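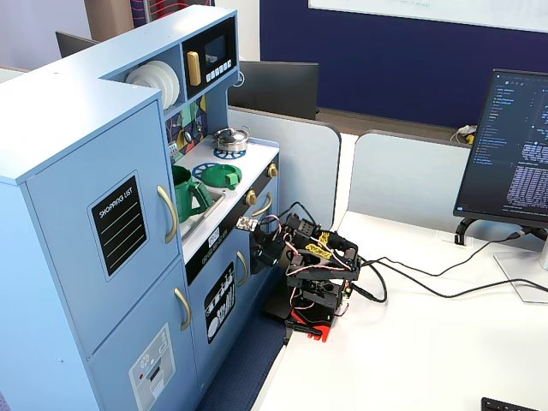 最后编辑于 2020年8月23日

家里最讲究的厨房，是这套浅蓝色的木头玩具厨房。金色把手，三角形拼花墙，自带冰箱。我自己那间的墙面是房东挑的米黄，把手掉过两次。

冰箱门上贴着 SHOPPING LIST，底下留了三条线。三条线就想打发一周的采购，可见这户人家不做饭。我昨天去超市买了10样东西，回家发现还是没买酱油。

下面那扇门上有饮水机，贴纸的。女儿每天给我接水，我每天喝完，还得说凉。

微波炉也有，一排小白按钮。她热什么都是8分钟，汤8分钟，饼干8分钟，昨天我的拖鞋也是8分钟。

台面上那口银色小锅是全套里我最眼红的，带盖。绿盖子就搁在前面的炉架上，锅在哪儿我不清楚，主厨说“在煮”。

绿水壶放水槽边上，这是规矩。我上次顺手挪去冰箱那头，被叫回来放好，还补了一句“爸爸你下班了”。

说明书是 Winard 的，7页，全是图。我一月份装的，装到烤箱门那步停下来吃了顿饭，再回来就认不得哪块是哪块了。

有人问价：400，在 Loltgate 买的，送货上门，楼梯自己扛。

烤箱门上画着一架子白盘子。烤箱里烤盘子，我问过，她说客人多。

刚接到通知，今晚吃烤盘子，六点开席，让我先去洗手。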